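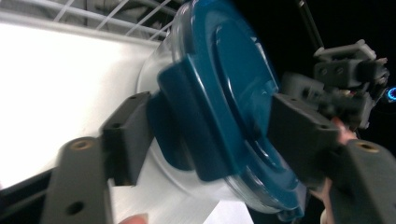
Hand-held gripper closing on a lidded container in the Gondetti prep kitchen, Brolomville.

Etelka Vass has run the prep kitchen at Gondetti for long enough to remember when the lids were still matched by hand from a cardboard box under the sink. The kitchen packs lunches for offices and two schools in the Brolomville area, and on a normal day it sends out 400 meals. Most of the containers come back to be washed and put away.

Putting away is the part the company wants a robot to do. Before the robot gets there, people on the crew are teaching it, using grippers they hold in their own hands.

"You do the job you always did, except you do it with the claw," Vass says. "Pick up, turn, put down. It records what you did. Then you do it again."

The work is split into 20-minute turns, and everyone gets their normal hourly pay for it. Vass asked for the short turns after the first week. Her own wrist was sore by lunch, and two of the older workers told her they would not sign up again unless it changed. The company agreed the same day.

Nghĩa Tô has done more turns than anyone else on the morning crew. He started at Gondetti as a dishwasher and now looks after the storage side, which means racks, fridges and clean containers. He says he was slow at first.

"With your fingers you feel when a lid is going to slip," he says. "With the gripper you have to look. I was squeezing too hard and the thing would turn sideways on me. Now I look for where the pads can sit flat and I go in from there."

The containers with locking lids are the hard ones, according to Tô. A flap sticks out and changes how the pads meet the lid. Clear plastic is also a problem, he was told, and the engineers at Preda, who supply the system, have asked for a lot of extra recordings with it.

I asked whether it bothers him to train something that may take over his tasks.

"I thought about it, sure. I asked them straight out what happens to my hours. They said the hours stay through December and then we talk again. I would like that to be longer. But stacking containers is not what I want to do at fifty either."

Vass has the December promise in writing, pinned up next to the schedule. She would not call it a guarantee of anything past that date. What she has been pushing for is training. Two people from her crew are taking a course at the company's Bivdale site, where a robot has been putting away trays since last year, and she wants Tô on the next one.

"At Bivdale they still have people," she says. "The jobs are different. Somebody clears the jams, somebody checks what it put where. It's less lifting and more standing around waiting for it, and some of them don't like that part. One woman told me the shift feels longer now."

There have been smaller changes too. The crew used to leave the racks however they liked, and now there is a plan for what goes on which shelf. Vass says that has saved more time than anything else so far, and it did not need a robot. Tô is less fond of it. He had his own system and the new plan puts the big containers too high for him.

"I told them, the robot is not here yet and I am," he says. They moved the big ones down one shelf.

The next round of recordings will cover the walk-in fridge. Vass has already asked for warmer gloves that fit inside the grip.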